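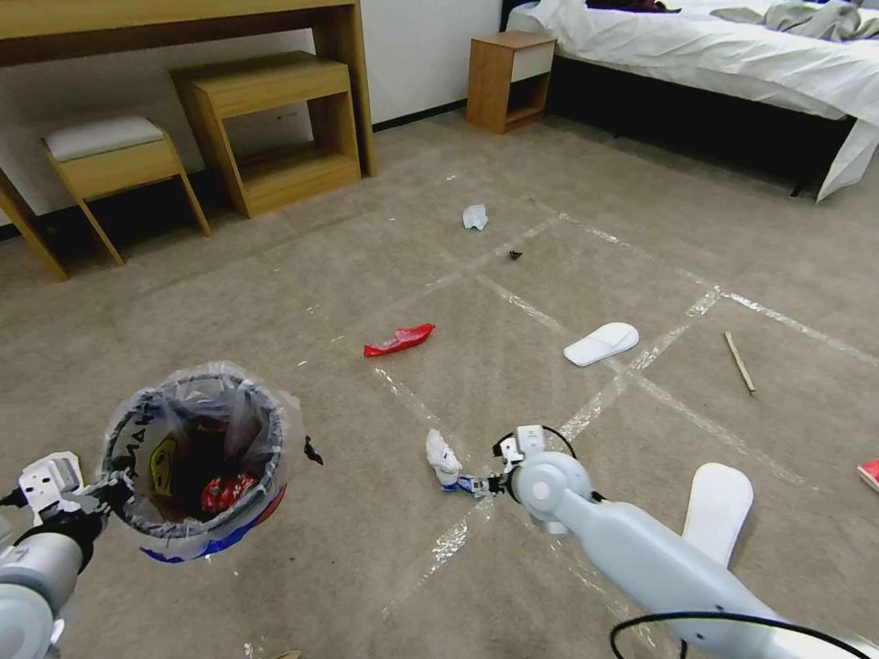
A small bedroom trash bin with a clear liner folded over the rim. Further litter awaits on the carpet.

The bedroom wastebasket is a small, usually round and usually lidless container kept within throwing distance of a bed or desk. It holds dry household litter such as tissues, snack wrappers and packaging, and is emptied less often than its owner believes.

Liners

Most users fit a thin plastic bag, with the surplus folded outward over the rim. Bags are sold in rolls of 22 or 100 and seldom match any known bin. Purists at the Drelau housewares firm Hrubý held that a good bin needed no liner, a view not shared by people who had washed one.

Surrounding litter

The Czech writer Přemysl Hubáček, in his household manual Setameo, called the floor near a bin "the outer bin" – an area where objects are considered thrown away although they have not arrived. He advised clearing it by hand before vacuuming, largest pieces first, and removing slippers beforehand. The manual runs to 283 pages, 2 of which concern emptying the bin itself.

See also

Dustpan
Slipper
Volgate pedal bin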